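Fruit flies in a shared kitchen - how do I get rid of them??

Umwood Neighbors Help Board > Home & Kitchen

limepeel_5
Moved into a shared place in Umwood in February, kitchen was fine. Now there's a cloud of them over the counter every morning. I've thrown out the bananas, bleached the drain, wiped everything. Still there. Is it the fruit we leave out? Don't want to put it all in the fridge, it goes mealy.

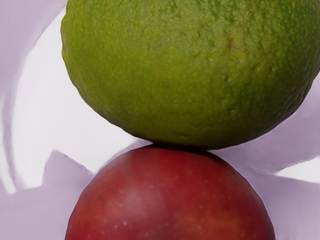

Green one on top, red one under.

Tried the Zikport sticky traps too, got a few. Help pls

Lacerda298
Cider vinegar in a jar, drop of dish soap, plastic wrap with holes poked in it. Leave it overnight by the trash. And check your recycling - cans and juice cartons with a sip left in them are way worse then the fruit. Rinse them. Took us almost 5 days, then gone.
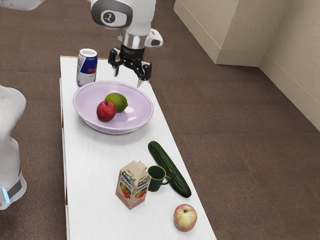

Umwood Neighbors - Home & Kitchen Team

dirnomden_dan
Vinegar jar is ok but wash the fruit when you bring it home, eggs can be on the skin. Dry it after. Apples do fine in the fridge btw, limes too. Bleach doesnt do much for a drain, runs right past the gunk. Stiff brush, then hot water. Do it twice a week

oldmop400
just buy a fan. they hate wind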